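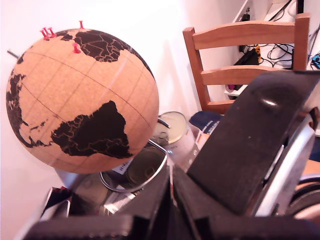

A cork globe marked with red push pins.

Nidstead seeks host homes for exchange students

Search news, sports, obituaries
Go

7 comments
Share

NIDSTEAD – The high school exchange program has places for seven students in the coming year and is still short of homes to put them in, organizers told the school board.

Host families for three of the students have been approved. The other four need a placement before they can book travel, and the first arrivals are expected in August. Applications from families will be taken at the high school office until 4 p.m. on the last school day of the term.

"We have the classroom seats and we have the students," said Henk Kuipers, who coordinates the program for the district. "What we need now is bedrooms."

The program pairs Nidstead with the Ravby schools across the river. Students live in either town and can take classes at both high schools. The district stopped taking new students two years ago when the previous coordinator retired and the job went unfilled. Kuipers, a former geography teacher, took it on part time last fall.

Families are not paid for hosting. They provide a bed, a quiet place to study and three meals a day, and the student covers clothing, phone service and personal spending. A student may share a bedroom with one child of a similar age. Every adult in the house has to pass a background check, and a member of the program staff visits the home before a match is made and again during the first month.

New this year is a household fund for hosts. The board voted 5-0 to set aside $2000 for it, with money left over from a canceled band trip. Families can apply for help with items such as a mattress, a desk or a bus pass. The board did not set a limit per family, and member Hermenegildo Robles asked that the rules be written down before any of it is spent.

"If one family gets a bed frame and the next one gets told the money is gone, we'll hear about it," Robles said.

Kuipers said he would bring a draft to the next meeting.

Most of the questions from parents at the meeting had to do with daily routine. One father asked whether his family would be expected to attend every school event. Kuipers said no, but that somebody should be at conferences. Another parent asked who drives. Students in the program are not allowed to drive a car while they are here, so rides to practices and weekend activities fall to the host family unless there is a bus.

Food came up more than once. 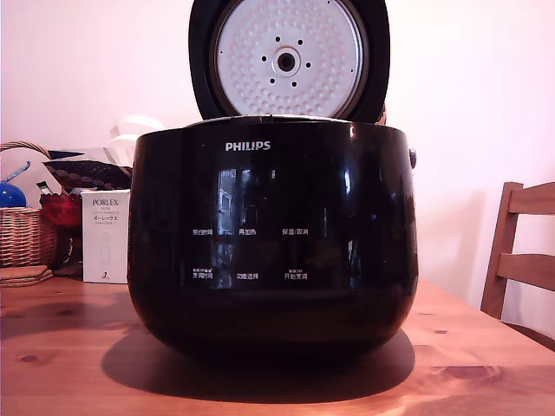
Kuipers said hosts don't need to learn a new kind of cooking, and that students are told before they leave home to expect different meals and different mealtimes. He asks families to take the student along to the grocery store in the first week and to let them make dinner once in a while if they want to. Allergies and religious rules about food are listed on the student's form, and families see that form before they agree to a match.

One mother who hosted under the old program said the first two weeks were the hardest, mostly at breakfast. Her family ate cereal standing up and the student was used to a hot meal at a table. They ended up getting out of bed 15 minutes earlier.

Families may also host for part of the year. Under the old rules a home had to commit to all 10 months, and Kuipers said that turned away people with older relatives to care for or a move coming up. A student can now spend one semester with each of two families, as long as both are lined up before arrival.

Couples without children and single adults may apply. Single adults go through a second interview, and the student's parents must agree to the placement in writing.

Transportation between the two towns is not settled. The Sutter bus line runs past both high schools but its last afternoon trip leaves Ravby at 4:40, before most sports practices let out. The district has asked Sutter whether a later trip could be added on school days and has not had an answer. If it isn't, students who want to play a sport in Ravby will have to be placed there or find a ride.

The board also heard a short report on language help. Students are expected to arrive with enough English to follow a regular class. Tutoring will be available in the Nidstead library two afternoons a week. Zorkavora, the translation firm on Mill Street, has offered to put the host handbook into the home languages of the students' parents at no charge. The handbook was last updated before the program stopped and still lists the old attendance office phone number. A corrected version should be ready before the applications close.

Robles asked what happens if four more homes aren't found. Kuipers said students without a placement would be offered a spot the following year. They would not be brought over without a family waiting, he said, and the district will not use temporary housing.

An information session for families is planned at 6:30 p.m. in the high school cafeteria, with the date to be posted on the school's website. Two former hosts will take questions. Children are welcome.

In other business, the board approved repairs to the gym roof and put off a vote on new locker room hours. It also accepted a gift of 2731 used books from the closed Ravby branch library. The books will be sorted over the summer, and any the schools don't want will go to the fall book sale.

Share
Read all 7 comments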